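Drekurier Household Chores Project
Progress report to the Plorix Fund, second period
Prepared by Marisol Camacho, project lead

Dear Kornél,

Thank you for your patience over this one. You asked last time for a report that somebody on your board could read on a train without a dictionary, and I have tried to write it that way. Where I have failed, please ring me and I will happily talk you through it, probably for longer than you wanted.

The question you gave us money to look into was a simple one to ask: can a machine you could reasonably buy and put in a corner of an ordinary house, or at the back of a small shop, do any of the chores people are tired of doing? The short answer for this period is that it can do bits of some of them, slowly, and that we know a good deal more than we did about which bits.

Where we have got to

Since the last report we have made 2206 recorded attempts at picking something up and putting it somewhere else. That sounds a dry sort of thing to spend a spring on, but nearly every chore on our list comes apart into that same movement. Tidying a playroom is picking up and putting down. So is filling a shelf, and so is emptying a shopping bag on to a worktop. We had hoped to be trying whole chores by April, and we are a little behind on that — I will come to the reasons below.

We settled on 10 chores with you at the start. Four are now being tried regularly: putting toys in a box, moving tins from a crate to a shelf, pairing shoes by a door, and clearing cups from a low table. Of those, the toys are furthest on. In the most recent set of trials the arm cleared the playroom corner without help in 67 per cent of attempts. I would ask the board not to be too excited by that, because the corner was one we had laid out ourselves and every toy in it had been handled by the arm before. Tiburcio Contreras brought in a bag of his children's toys one Sunday and the arm did noticeably worse with them, especially with anything that had a tail or a string.

Tins on shelves are going well enough when the crate is tidy. When the tins have fallen over inside the crate the arm will pick at them rather politely and then give up. Uriel Trujillo has been working on getting it to nudge a fallen tin against the side of the crate before it tries to grip, the way you or I would without thinking about it, and he is cheerful about the early results. I have asked him to hold the figures back until he has tried it with more than one size of tin.

Shoes are hard. I had expected them to be easy, and so I think had everyone. A trainer and a boot want quite different grips, and laces get everywhere. Cups are somewhere in the middle: the arm will lift one well, but it has no sense yet of whether there is still tea in it, and you can imagine the rest. We now do the cup trials over a tray.

The other six chores (folding towels, loading a dishwasher, wiping a counter, making a bed, sorting post and facing up a display of fruit) have not been started in earnest. I would now suggest dropping bed-making from the grant altogether. It needs two arms and a great deal of reach, and the money would go further on the towels.

The shop trial

The grocer's shop run by the Muñoz family has very kindly gone on letting us use their stockroom in the hour before opening. This has been the most useful thing we have done, and also the most humbling. Our own room has even light and a level floor. Theirs has a floor that slopes towards the drain and a bulb that flickers, and people quite rightly come through carrying things whether or not we are in the middle of a run.

Gumaro Villalobos timed the arm there against a member of the shop's staff on the same crate of tins. The arm took 350 seconds over a job that she finished while chatting to him. We knew it would be slower, and for a job done overnight slowness may not matter very much, but it does tell us that anything done in front of customers is a long way off. She also pointed out that half of putting stock away is checking dates and bringing older tins to the front. We had left that out of the chore entirely, and it has now been added to our list.

Handling and grip

A fair part of this period went on the fingers. In the winter we were gripping everything as firmly as the motor would allow, which was fine for tins and dreadful for soft toys and paper cups. The team went back to very plain objects, balls and blocks mostly, and worked upwards from those, so that the arm learns to close only as far as it needs to. I was impatient about this at the time, I will admit, as it felt like going backwards — but the playroom results improved once it was done and I have since apologised to Uriel. The picture at the end of this report comes from that work.

Two things are still not good enough. The arm does not reliably notice when an object has begun to slip, and it is poor with anything thin and flat, such as an envelope or a folded cloth. The second of these is the main reason that towels and post have not been started.

Safety

We now use a routine we call Allow. Before the arm moves into any space that a person can reach, someone has to press and hold a button, and letting go stops everything. It is tiring on the thumb and it slows the day down. I would not want to run the shop sessions without it. There were no injuries in this period. One cup was broken, and a shelf label at the shop, which we have replaced.

Money and time

Spending is slightly under what we planned, chiefly through the late start on the dishwasher, which we have not yet had to buy. I would like your agreement to move that sum across to staff time so that Gumaro can stay on for the shop work. The delay I mentioned came from the finger changes, together with a spell when the spare motor was on order and the arm could only be used for part of each day. We can make up some of that time, though I would be wary of promising all of it.

What we plan next

Uriel will finish the fallen tins. Tiburcio is going to run the toy trials again in two real homes, with families who have offered, and we shall leave their rooms exactly as we find them. I hope to begin the towels, starting with small hand towels laid flat, and to have something to say about stock rotation once we have talked it through properly with the shop.

If any of the board would like to come and watch a session, mornings are best, and there is always a kettle on. Please let me know about the dishwasher money when you have had a chance to raise it.

With warm regards,
Marisol

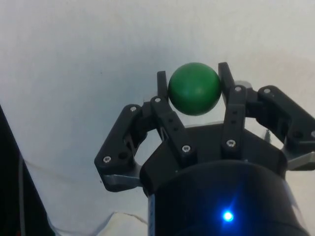 Grip work: a green ball held between the two finger tips.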